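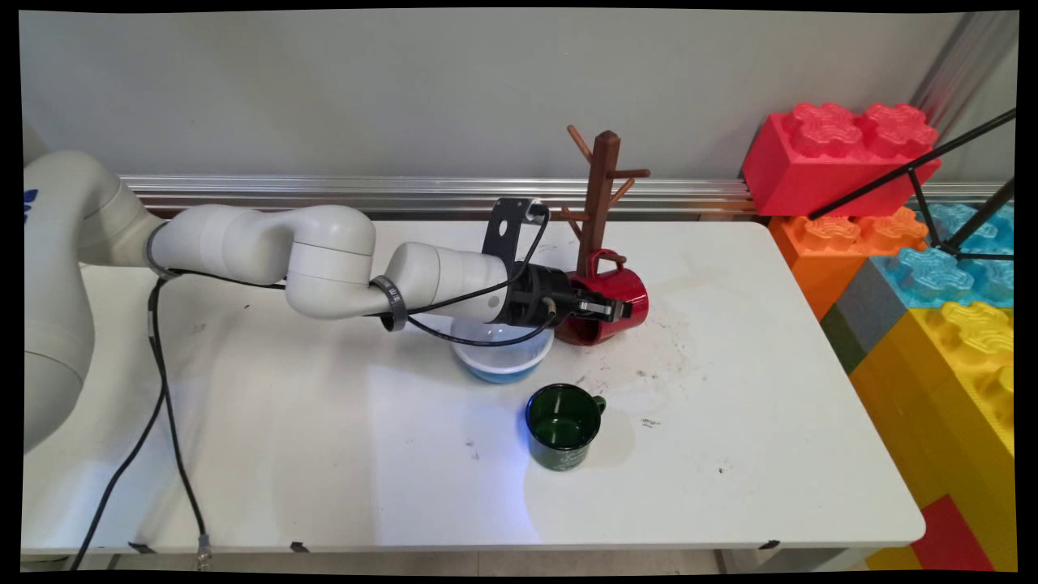

Tea stains in stoneware - what do you use?

kamonthong
I have a set of mugs from the Marnoda outlet in Plirstead and the insides have gone brown. Mostly black tea, two or three cups a day. Dish soap does nothing. The box says no bleach. What works without taking the glaze off?

potsandpans21
Baking soda and a damp cloth. Make a paste, rub it round, rinse. Takes a minute per mug.

Wattanapong_K
Baking soda is fine on plain glaze but I wouldn't use it on anything shiny. It's a mild abrasive. I dulled a bowl that way over a year or so. Denture tablets are better. One tablet, hot water, leave it overnight.

potsandpans21
I've used baking soda on the same cups since college and they still shine. You must have been scrubbing with the green side of a sponge.

Wattanapong_K
Soft cloth every time. Maybe your glaze is harder than mine. I'm only saying try it on the bottom first.

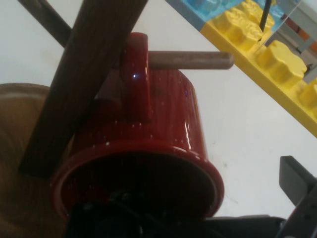

Also, look for crazing before you soak anything. Those are hairline cracks in the glaze, and tea gets down into them. A tablet will lighten the lines but it won't remove them. If the mug feels heavier after a soak, it's taking in water and I'd stop putting it in the microwave.

kamonthong
No cracks that I can find. Water here in Sturstead is very hard, does that matter?

kulap_t
It does. Part of what you're seeing is scale, and the tea color sticks to it. White vinegar and warm water for 20 minutes, then wash as normal. I ran a lunch counter until June and we did all the cups that way - almost 100 of them.

potsandpans21
Vinegar and then baking soda, then. Just not together, they cancel out.

Wattanapong_K
Or vinegar and then a tablet.

kamonthong
Did the vinegar last night on two of them. Most of it came off with my thumb. There's still a ring near the top so I'll try a tablet on one and the paste on the other.

kulap_t
Rinse well in between. Let us know about the ring.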